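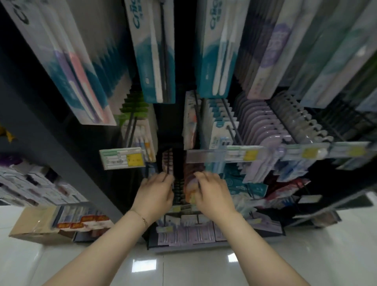

Johanna Wieser认为，口腔健康教育如果只留在诊室里，受益的永远是已经走进诊室的人，而社区工作的重点应当放在那些多年没有做过检查、也不觉得自己需要检查的居民身上。这一意见在座谈会上多次被引用，也成为本次考察讨论的主线之一。

为了解境外基层口腔健康服务的组织方式，学习社区、学校与零售渠道协同开展健康宣传的做法，我单位派出考察组，于三月赴Zaltmont进行专题访问。考察组先后走访了Lurnside社区口腔服务中心、Bachmann学校和Konon公司配送仓库，并旁听了服务中心的开放日活动。现将有关情况报告如下。

一、Lurnside社区口腔服务中心

服务中心设在老城区一座改建的邮局内，保留了原有的营业大厅，大厅现用作候诊区和宣教区。考察组上午九时到达，由中心行政办公室负责接待，Balthasar Pfister介绍了基本情况。

中心登记在册的居民为2252人，以老年人和带学龄儿童的家庭为主。日常业务分为三部分：一是预约检查与洁治；二是行动不便居民的上门检查；三是面向学校和养老机构的宣教。中心不开展种植和正畸治疗，有此类需要的居民由中心出具转诊单，转往市级医院。据介绍，转诊单采用统一格式，内容包括检查结果、既往用药和过敏情况，居民到医院后不必重复填写。考察组查看了空白样表，一页纸，正面为临床信息，背面为居民须知，字号较大，便于老年人阅读。

预约管理方面，中心没有采用先到先得的办法，上午时段优先安排上年连续缺检的居民，下午时段对所有居民开放。前台工作人员每天下班前整理次日名单，对未确认的居民逐一打电话。Pfister表示，电话确认比短信费时，但老年居民对短信的回应很少，中心曾一度停用电话，缺约情况随即增多，后又恢复。考察组成员询问是否可由外包机构承担，对方答复说居民习惯听到熟悉的声音，目前没有外包计划。

上门检查使用便携器械箱，由一名口腔医师和一名护士共同前往。器械箱分上下两层，上层为检查用品，下层为已灭菌器械，回到中心后先在登记台核对编号，再进入清洗流程。考察组参观了清洗消毒间，污染区与清洁区之间设有传递窗，地面用不同颜色的胶带标明走向。消毒记录为纸质，按月装订，存放于同层档案柜。

在宣教区，中心设有一面固定的说明墙，内容包括刷牙方法、牙线使用、义齿清洁和戒烟提示。说明墙以图为主，文字控制在很短的篇幅内，并有三种语言版本。Wieser介绍，最初的说明墙文字较多，居民驻足时间短，后来请一位小学美术教师重新绘制，效果有所改善。考察组认为这一点对我方修订宣传材料有直接参考意义。

二、开放日活动

开放日由中心每年春季举办，不收费，不需预约。本次活动收到反馈表475份，中心工作人员在活动结束后当场进行了初步分类，分为检查需求、费用疑问、意见建议和其他四类，其中费用疑问一类的表格由财务人员在后续工作中单独回复。

活动主要安排在大厅和后院。大厅内设咨询台，由两名医师轮流值守，居民可就口腔问题进行简短咨询，不做治疗。后院为儿童活动区，用放大的牙齿模型演示刷牙动作。考察组注意到，演示人员并不急于纠正儿童的动作，而是先请儿童在模型上刷一遍，再用显示色素让其自行查看遗漏的部位。这一做法用时较长，队伍一度排到院门外，但家长普遍愿意等候。

活动中还安排了一场半小时的居民交流会，题目为“家里应当备些什么”。主持人没有推荐具体产品，只说明选购时应当留意的几个方面：刷毛软硬、刷头大小、手柄是否便于握持，以及包装上是否标明适用人群。有居民提出，商店里同类牙刷品种过多，包装相近，老年人站在货架前难以分辨。另有居民反映，部分商品的说明文字印得过小，挂在高处时更看不清楚。主持人对此作了记录，并答复将在与零售商的例行沟通中转达。

关于更换周期，主持人建议以刷毛外翻变形为主要依据，同时给出三个月的一般提示。有居民问及成套购买是否合算，主持人认为家庭使用可以考虑，但应当注意分开存放，避免刷头相互接触，也不必一次购入过多。

考察组在交流会后与几位居民作了简短交谈。居民对上门检查的评价较高，对转诊等候时间意见较集中。一位长期照顾母亲的居民提到，护理人员往往知道如何帮助老人洗漱，却没有人教过如何帮老人清洁义齿，希望中心增加面向家庭照护者的课程。中心表示已在拟订课程内容，计划先以晚间讲座的形式试行。

三、零售渠道与健康提示

本次考察的一项议题，是零售环节在口腔健康宣传中能够承担什么责任。多数居民一年只见一次牙医，而购买牙刷、牙膏的次数要多得多，货架前的几分钟因而被服务中心视为宣教时机之一。

牙刷类商品多采用挂装陈列，包装形式不一，既有带透明窗口的盒装，也有两支一组的吸塑卡装。卡面上以品牌名、数字和品类字样为主，例如标有“GUDIAO”和“10000”的白色卡装，侧边粉色条上印有“TOOTHBRUSH”一词，一张卡内为薄荷绿和浅黄两支。对于视力较弱的居民，颜色往往比文字更容易成为挑选依据，服务中心据此建议在陈列位置附近增设独立的大字提示牌，说明软毛、中毛的区别和适用情形，不涉及品牌比较。

提示牌由中心提供文字，零售商自行制作。双方约定，提示牌上不得出现价格和促销内容，中心也不从中收取任何费用。Wieser坦言，约定签订初期进展较慢，零售商担心提示牌占用陈列面积，后经协商改为窄幅竖式，安装在货架侧面，问题才得到解决。

考察组认为，这一做法成本较低，但需要明确责任边界。一是文字内容应由专业机构审定，零售商不得自行增删；二是提示牌应定期检查，破损或被遮挡的要及时更换；三是店员不应以提示牌为依据向顾客作诊疗性质的建议。
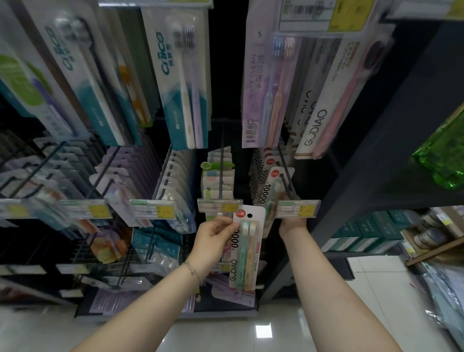

四、Konon公司配送仓库

Konon公司承担服务中心及周边学校的耗材配送，配送品种包括一次性手套、口罩、漱口杯、显示色素和学校宣教用的牙刷包。仓库位于市郊铁路支线旁，规模不大，为单层建筑。

仓库负责人首先介绍了收货流程。货物到库后，由收货员核对单据和外包装，抽检批号与有效期，合格后贴绿色标签上架；标签颜色按季度更换，便于出库时识别先后。近效期货物集中放在靠近出口的一排，每周清点。考察组查看了温湿度记录，记录本挂在门侧，每日两次，字迹清楚，签名完整。

学校牙刷包按班级配装，每箱装10包，箱外标注学校名称和班级，不标注学生姓名。每学期配送一次，本学期共配送600包。配装工作在一张长台上完成，由两人对坐，一人放入牙刷和漱口杯，另一人放入家长告知单并封口。考察组询问告知单是否曾出现漏放，负责人答复说过去有过，后来改为告知单数量与包数一一对应领用，剩余或不足均能立即发现。

在包装用材方面，公司已将外箱填充物由塑料气垫改为纸垫。改用初期因纸垫受潮结块，部分漱口杯出现变形，后将纸垫存放位置由地面改到货架二层。公司目前正在研究回收学校使用过的漱口杯，但学校方面对清洗责任尚有不同意见，暂未实施。

五、Bachmann学校

Bachmann学校为一所小学，与服务中心合作开展午餐后刷牙活动。考察组于下午一时进校，参观了盥洗室、储物柜和一堂健康课。

盥洗室水池高度按年级分设，低年级水池前设有固定踏板。学生的牙刷放在带通风孔的杯架上，杯架按座位号排列，每周由值班教师取下清洗。刷牙时间用一段音乐控制，音乐结束前教师不催促学生离开。校长介绍，活动初期最大的困难是午休时间被压缩，教师意见较多，后来将餐后自由活动与刷牙分批进行，各班错开，矛盾有所缓解。

健康课由班主任讲授，课程材料由服务中心提供。当天的内容为“换牙”，教师请学生用橡皮泥捏出乳牙和恒牙，并讨论为什么恒牙需要更仔细地保护。课堂气氛较为活跃，学生提问较多，个别问题超出材料范围，教师将其写在黑板一角，答应转交服务中心医师后再作答复。

学校不强制参加刷牙活动，家长可以书面提出不参加。校方表示不参加的学生在同一时间安排阅读，教师不得在班级内公开点名或比较。考察组认为，对家长意愿的尊重是该项活动能够持续的重要条件。

六、几点体会

（一）基层服务应当重视联络工作。服务中心的诊疗设备并不突出，但电话确认、转诊单和反馈表的处理较为细致，居民对中心的信任很大程度上来自这些环节。我方现行预约系统功能较全，人工回访却相对薄弱，建议先在一个社区试行缺检居民电话回访。

（二）宣传材料应当由使用者检验。说明墙改版和大字提示牌的经验表明，文字准确之外，还要考虑阅读位置、光线和字号。建议在新一批材料付印前，邀请老年居民和家庭照护者试读，并将意见纳入修改。

（三）学校活动应当从时间安排入手。Bachmann学校的做法并不复杂，难点在于午间时间的分配。我方学校班额较大，盥洗设施条件不一，不宜照搬，可先在设施条件较好的学校选取一个年级开展。

（四）与零售商合作应当慎重。建议由主管科室先行拟订提示内容和管理要求，在未明确审定程序之前，暂不与任何企业签订合作文件。

七、后续工作

考察组已将取得的空白转诊单、反馈表和课程材料目录整理归档，其中转诊单和反馈表正在翻译。服务中心同意就家庭照护者课程与我方保持联系，课程大纲定稿后将提供一份供参考。Konon公司的配装流程说明涉及内部管理内容，对方仅同意我方内部查阅，不得转发，请各科室遵照执行。

上门检查器械箱的配置清单因涉及当地器械目录，与我方品名不完全对应，需由护理部逐项核对后另行报送。

联系方式：国际交流与基层服务科　|　版权所有，未经许可不得转载　|　返回顶部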